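Flivon opens shared front room in Tenby

September

Tenby furniture and fittings firm Flivon has opened the front room of its Drirlow building as a shared space for small groups, after 18 months of planning and 11 weeks of work on the floor, lighting and storage. Bookings are now being taken for the autumn.

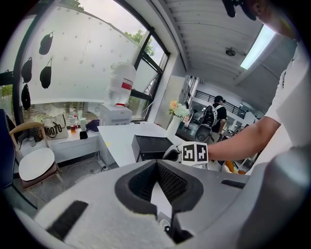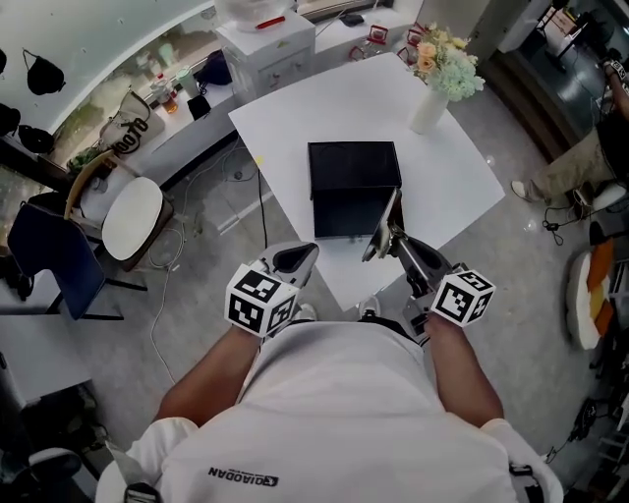

Hnat Savchuk said the main thing he wanted from the room was somewhere to put a bag down. At his last place everything ended up on the floor under the tables, and people spent the first part of every session moving it out of the way.

The room is meant for activities that need a table, a seat and a bit of space to move. It has a grey tiled floor and white worktops. A square table can be used from any side, and is kept clear of the counters so that people can stand at it to work. Seating is mixed on purpose. There is a stool with a round cushion, a blue chair on black metal legs and a wooden-framed chair, and groups may move them as they like provided they are put back at the end.

A white curved counter gives a second place to set things down. Bags can be hung on the front of it or kept underneath. White drawers are provided for smaller items, and users are asked to empty them before they leave. Drinks are allowed in the room but should be kept off the square table while work is going on.

Drinking water comes from a dispenser by the window. Flivon changes the jug itself, and groups do not need to bring their own supply. Cups are not provided.

The window looks out on to trees. Much of the glass has been covered with a white film, which lets in daylight but gives people at the table some privacy. The upper panes on one side have been left uncovered. Flivon looked at fitting blinds but decided against them on grounds of cost and cleaning.

Flowers will be a regular part of the room. The first arrangement, of roses with pale green blooms, stands in a white vase at the corner of the table. It can be moved to a counter if the whole table top is needed.

The fitting-out was paid for by Flivon with a contribution of £900 from the Zulu makers' group, which will have use of the room on two evenings a month. Mandla Nkosi, for Flivon, said: "We had a room at the front that was mostly used for deliveries. It gets good light and it is easy to reach from the street, so it made sense to open it up. We have kept it simple. If groups tell us they need more shelves or another table, we will look at that in the new year."

Sessions last 2 hours and can be booked for mornings, afternoons or early evenings. Groups should allow time within their session for setting up and for wiping down the table. Bags and other belongings left behind will be kept at the Drirlow reception desk until the end of the month.

Booking forms are available from the same desk. Groups that want a regular slot should say so on the form.

ENDS

Notes to editors

Flivon makes and fits counters, cabinets and seating for small workplaces. Interviews can be arranged through the Drirlow reception desk.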